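Home | Visits | Food & Drink | Walks | Archive | Contact

Kastthorpe open day: was it worth the train fare?

Kastthorpe throws its old mill buildings open every November, and the leaflet promised "a whole town at work". I have been to enough of these to bring my own sandwiches. Doors were meant to open at ten. They opened at twenty past, by which time the queue had reached the bus shelter and the coffee van had run out of milk.

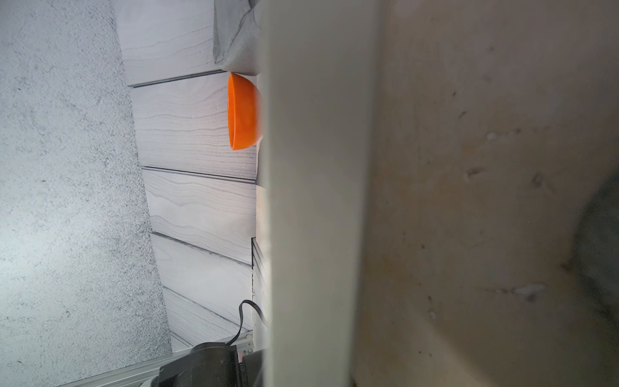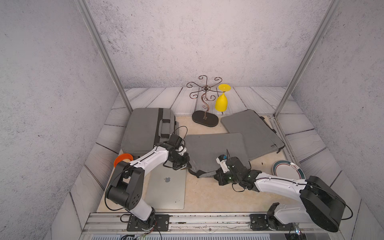
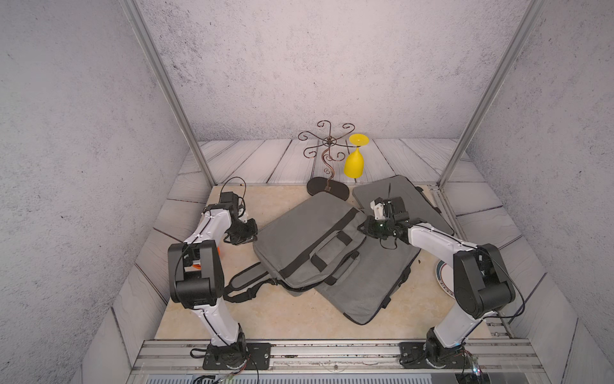
Kastthorpe open day, inside the mill buildings.

The big draw was the Younis bakery on the ground floor, billed as a tour of a working bread oven. The oven was off. We were shown into a tiled room in groups of six and told how good it smells in there at four in the morning, which I am happy to believe. The rye loaf on sale at the end cost £6 and was decent, a bit tight in the crumb. I would pay four.

Upstairs, the Uver weaving shed did better. One loom was running, and the woman working it let the noise do most of the talking. She told us the wool comes from two farms up the valley and that the blankets take her two days each. I asked what she made on one after paying for the yarn and she laughed and changed the subject. You will learn more about small trade from that than from the wall panels, which are full of words like "heritage" and "journey" and give very few dates.

The Stukosberg room I can't recommend. It is meant to tell the story of the town's twin, a mining place in the hills, and consists of a film with the sound too low and a case of minerals with the labels facing the wrong way. A boy next to me asked his father what the green one was. His father didn't know and neither did the steward.

Toilets are in the yard and there is one for each sex, so plan ahead. The lift was working. Parking is free until noon, then it jumps to a daily rate that isn't on the leaflet.

I caught the 2.40 home with half the loaf left. If they run the loom again next year I might go back for that, and skip the rest.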